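We use cookies to make this site work and to see which posts are read. By continuing you accept this. Manage settings

Three weeks with the Khoury hand-held gripper kit

I have wanted to write this post since March, but the parcel came late and then I was busy with my real work. Now I have used the kit almost every evening, and I think I can say something useful for people who are thinking of buying it.

First, what you get. Khoury sells the kit through a small shop in Drakville, which sends it in one flat box. Inside are the printed parts for the gripper, the camera holder, the screws, a bag of threaded inserts, two pairs of foam finger pads and a printed guide of 16 pages. The camera is not included. You must have your own, and the guide says which sizes will fit the holder. I had one already, so for me this was no problem, but please check before you order. The shop page mentions it only at the bottom, in small letters.

For readers who came here from my posts about the garden watering: you hold this gripper in your own hand and do a task with it, and the camera records what the fingers do. Later the recordings can be used to teach a robot arm the same task. I do not own an arm. There is a service called Predness which takes your recordings and trains with them, and the kit comes with 30 days of it for free. So I have tried both things together, and I will judge them separately.

Building it

The guide promises an evening. I needed two, and I am quite patient with small screws. Most steps are clear. The difficult one is step 3, where the inserts go into the arms. You press them in with a soldering iron, and if you go too fast the insert stands crooked and the screw will not follow. I spoiled one and was glad that the bag contains more than you need.

The foam pads are glued on last. I would advise to wait the whole night before you use them. I waited only until after dinner, and the left one moved a little, so I had to take it off and clean away the old glue with a fingernail. It is not a disaster but it is boring work.

When everything is together, the gripper feels solid. It is heavier at the front than I expected, and after a long session I feel it in my wrist. People with small hands should perhaps try one before they buy. I know that the library in Orurthorpe has a kit you can borrow, if you live near.

Using it

The task I chose was the simplest one I could think of: pick up a toy brick from the table and put it somewhere else. I used the large plastic bricks, the kind for small children, because they are easy to see and they do not roll away under the sofa. Predness recommends to vary the surface and the positions, so I put clear plastic over a part of my table and left the rest as plain wood. The bricks should also not all stand nicely with the studs up. Some should lie on their side or show the hollow underside, because a robot will not always meet them in their best position.

The pads are the best part of the kit. They are wide enough that you do not need to aim perfectly, and the foam gives a little when it touches the brick. With the thick bricks I had very few failures. The flat ones are harder, because the pads want to touch the table before they have closed, and then you scratch along the surface.

What I had to learn was to look where the camera looks. In the beginning I watched the brick from above with my own eyes, and in the recordings one of the arms was often covering exactly the thing I wanted to pick. Now I come in so that the brick I want stays open between the two jaws, like the red one on the wood here, and I accept that the neighbours disappear behind a pad.

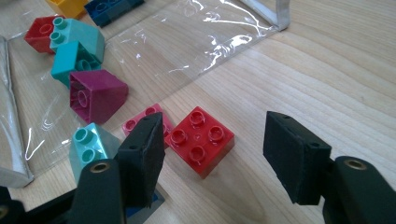
The Predness service

I am less happy with this part. The upload works well and the page is easy to understand, with a list of your recordings and a mark beside each one which was accepted. But when a recording is refused, the reason is only one word. "Motion" can mean that I moved too fast, or that the picture was blurred, or something else. I wrote to the support and received a friendly answer the next morning, but the answer was also not very exact.

The other thing is the price after the free period. For a hobby it is too much, in my opinion. A school or a small workshop will maybe calculate differently. You can download your own recordings before the period ends – please do it, because the button is hidden under "Account" and not where you would search for it.

Would I buy it again?

The gripper, yes. It is well made, the spare parts are generous and I have enjoyed the evenings with it. I would like a better page about the inserts and a second choice of handle. The service I will let finish without renewing, and I will look at what else can read the files.

Next I want to try with spoons and forks, which are thin and shiny and will probably make me angry. If you have done this already with the same pads, please write in the comments how you closed them so near to the table.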